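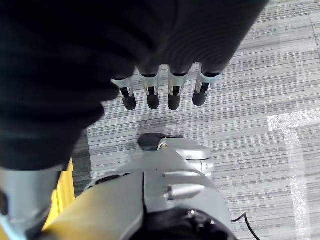
Filed under: Shop Notebook / Cutting Files / Vinyl

2025-04-11

Third go at the Horobets lettering set. The customer wants it as a layered SVG plus a plain JPG, same as the last freebie, and wants the swash on the capital G to "float." I have asked what float means. Bohdana thinks it means more space. I think it means another week.

Opened the file and the G alone had 1721 nodes. That's what you get for auto-tracing a scan of a pencil sketch at full size. The blade stuttered around the swash like it was reading it aloud, and the vinyl lifted at every tight turn. Redrew the letter by hand over lunch, 30 nodes, cuts clean on the Preltden with the old blade still in. The rest of the alphabet looks about as bad. Ostap has offered to do the vowels.

Settings that worked on matte permanent: blade depth 2, slow speed, two passes on the hairlines only. Two passes on everything chews the backing and then you're peeling paper off the mat with a fingernail until closing. Ask me how my thumb is.

Glossy is another story. The Clurkmont roll has a curl in it that no amount of brayer will talk down. Taped the corners, it let go of three of them halfway through the word "Welcome," and we now own a very nice "Welc." Ihor has put it on the stockroom door.

Weeding notes: do the counters first, then the outside, pulling back flat against the sheet. Yurii still pulls straight up and still loses the dot on the i. He says the dot is optional.

The JPG export came out with a gray fringe around the letters, so anybody tracing it will get a double outline. Turned off smoothing, exported again at twice the size, fringe gone. Must remember to swap the one already in the zip — Radomir downloaded it this morning and has been very polite about it.

Left to do: punctuation, the ampersand (dreading it), weld the script pairs so the overlaps don't cut. Gunel mats are on order, the sticky ones. Until they come, Bohdana's mat is not to be borrowed, and she has written this on the mat.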